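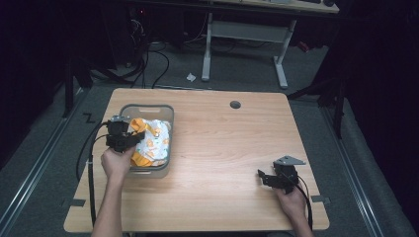
The planner had opinions about the bag.

Charmaine Zwane had inherited it in May along with the rest of the Vollent codebase, a stapler and a mug that said Plomenside Regatta. It was meant to look at a basket, decide where the jaws should go, and say so. Mostly it said NO VALID GRASP, in capitals, because whoever wrote it had been that sort of person.

"It thinks the bag is two bags," she told Pirkley.

Pirkley ran the control side and regarded perception as a branch of astrology. "Is it two bags?"

"It's one bag. It's mostly white and then there's an orange bit."

"Then tell it that."

She had tried. She had 2,948 demonstrations on disk, every one of them a person with a gripper in each hand doing something sensible, and the model had studied the lot and come away with a firm belief that orange was a separate object. When the bag crumpled one way, it was one bag. When it crumpled the other way, the segmenter drew a tidy line down a fold and the planner sent the left arm after one half and the right arm after the other, like divorce lawyers.

On the morning of the review she changed a threshold. The planner stopped seeing two bags. It stopped seeing the basket as well, and proposed to reach straight through the side of it at a speed Pirkley described as ambitious.

She changed it back and went for a walk to the vending machine, which also failed to release a bag.

When she got back Pirkley was in her chair, reading the log.

"Your timestamps are off," he said. "Left gripper's running 113 milliseconds behind the right."

"That's your driver."

"It's a shared driver."

"It's got your name at the top."

He scrolled up. It did have his name at the top, and under it a comment, fix before July, with no year given.

They fixed it. It took five lines and most of the afternoon, owing to a disagreement over whether a clock could be wrong or merely early. Then they retrained overnight, and Charmaine slept badly and dreamt in capitals.

In the morning the planner looked at the bag in simulation and took its time.

ONE OBJECT, it wrote. CONFIDENCE 0.51.

"That's a pass," said Pirkley.

"That's a coin with a slight lean."

"I've been promoted on less."

She saved the checkpoint, named it final, thought about it, and named it final_2. Then she loaded the next item on the list, a striped towel, and went to put the kettle on.

Comments

Shabalala: The undated "fix before July" hurt me personally. Ours says "temporary" and it's older than my kid.

gravelroad: Liked it but want to know what happened with the towel.

M. in QA: 0.51 would not get past me. Good story though.

Contact the editors | © 2018 the authors | Back to top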